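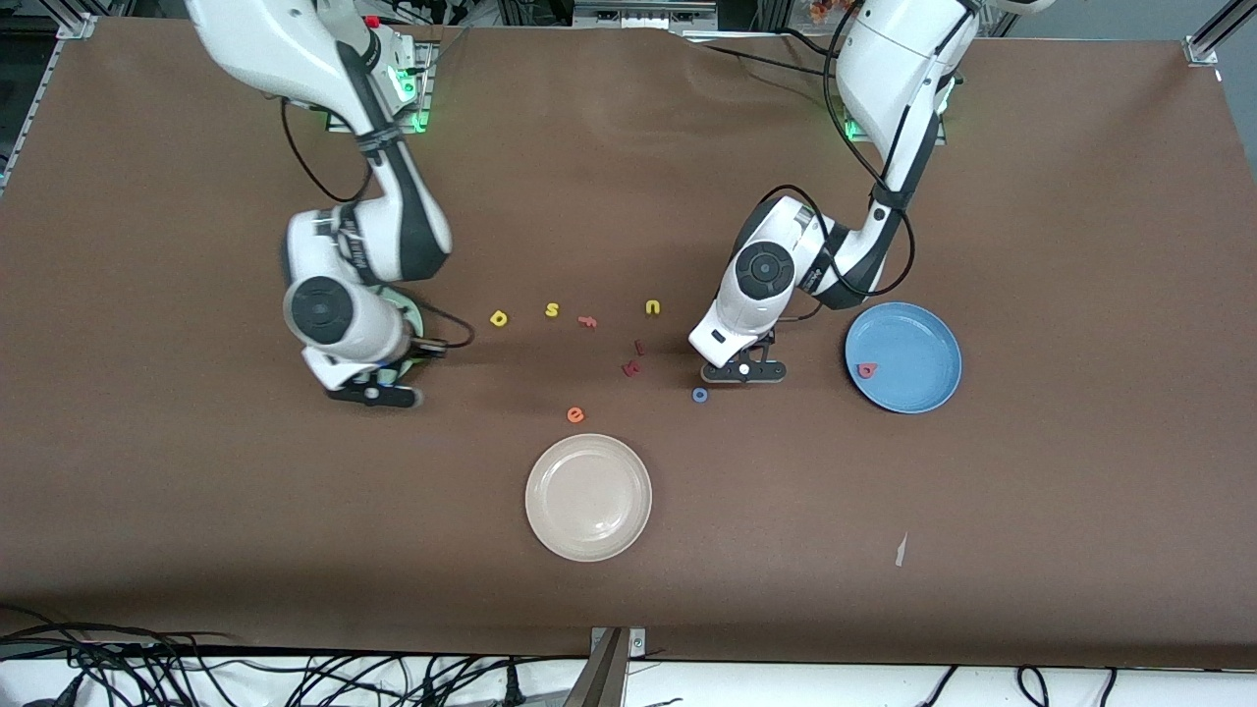
Both arms over the letters, with the red "a" on the blue plate.

I promised in my last post to write about the planner, so I will try, even if the work is not finished. The task is simple to say: foam letters go from the table to a plate, and the two arms must share the job without touching each other. The program that decides this is called Jernen. Otakar Ďurica wrote the first version and I took it over in November.

The old version gave each arm its own half of the table. It was safe, but the arms often waited for no good reason. When a letter was near the middle, both halves were locked until one arm had gone home. I wanted to remove this line and let the planner reserve only the space which an arm really needs for its next movement.

So now each arm asks for a corridor, from where the gripper is to where it wants to be, and the planner checks whether it crosses the other one. If it does, the arm with the shorter path goes first. The corridor is checked again every 800 milliseconds. Valentin Picard thinks this is too slow and he may be right, but with a shorter time my computer cannot keep up with the vision part.

The vision part gives me other troubles. A letter lying on its side, like the orange "f", has a very different outline from one lying flat, and the grasp angle comes out wrong. Sabina Hájek suggested that I keep three guesses for the angle and let the planner choose the one that is easiest to reach. I did this in two evenings and I am quite happy with it. The small "o" is still difficult. It has no clear direction, so the angle jumps from one reading to the next and the wrist turns back and forth above it. I will probably fix the angle for round letters and not ask the camera at all.

One more thing for those who use the Grorkstead driver: check the units of the joint speed. Mine were in degrees and the planner expected radians. I lost a whole afternoon to this, and Peter Gajdoš still reminds me of it at lunch.

Next I want to log every refused corridor with its colour on the map, so that I can see where the arms block each other most. The code needs some cleaning before I can share it.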